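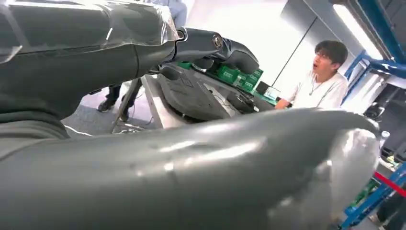

Our budget for the sorting cell was $2,821, and I spent most of November thinking that was plenty (ha!). I was in charge of the shopping list, Kaiwen Luo did the wiring plan and Mwende Mabula kept the spreadsheet. My first list was all big stuff and I totally skipped the little parts. Stuff like those green connector blocks with the screw terminals, or plastic film over an arm so it doesn't get scuffed up. Kaiwen sent me back a list of 33 extra items, and I had priced zero of them!

So we started over. Ferkard quoted us $331 for terminals, cable and fuses, and Dodell was cheaper but wanted six weeks, so we went with Ferkard.

## Racks and bins

I wanted fixed shelves at first. Mwende talked me into racks on wheels, and she was right, we move things constantly.

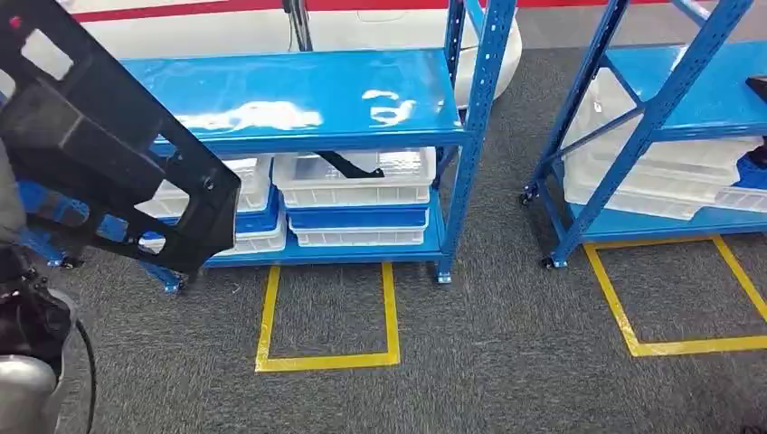
We put in for 4 racks and got two approved. Bins are cheap one at a time but they add up fast, so get the price for a full case. Floor tape goes in the same order.

## Still open

- Spare gripper fingers (waiting on a quote from Châu)
- Shipping to Mernville, which I left out twice
- Sandra Yeoman needs the final total by 29th March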